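Tireva Paper Cup Set

README, version 4
Maintainer: Syafiqah Chong
Last updated: May 4, 2024

Contents

Tireva is a set of recordings of paper cups being handled on a table. Each session covers one short activity: standing cups up, laying them down, moving them apart, or nesting them into a stack. There are 200 sessions, sorted into 14 folders by activity. Bowls and plates are kept in a separate set called Girell and are not included in this download.

Folder layout

sessions/ holds the recordings, one subfolder per activity
notes/ holds a plain text file for each session
lists/ holds the file lists for the two releases, Dolow and Yusuf

Dolow is the smaller release and only has sessions where the cups start upright. Yusuf has everything. If you downloaded Dolow before June, the file list had 8 duplicate entries. Remove them or download the list again.

Notes files

Each notes file gives the activity name, the starting arrangement, the ending arrangement, and a free text comment. Cup positions are written from the side of the person doing the handling, so "left" means their left. A cup is marked "upright" when its mouth faces up, "down" when its mouth is on the table, and "side" when it is lying over. Use "tilted" for a cup that is being held at an angle.

Dented cups stay in the set. Look for the word "dent" in the comment field if you want to leave them out.

Table and cups 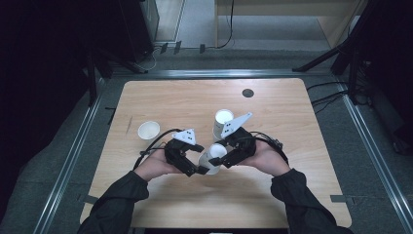
Cup positions are recorded against the tabletop, which has rounded corners and a metal frame around it. The small round hole near the back edge is the reference point for "back" in the notes. With white cups on pale wood, the rim is usually easier to find than the side, so start there when marking an upright cup like the one on the left. For a tilted cup, mark the base if it faces you.

Known issues

Some comments in the nesting folder use "inside" and "stacked" for the same thing. Treat them as equal.

Send corrections to Syafiqah with the session name in the subject line.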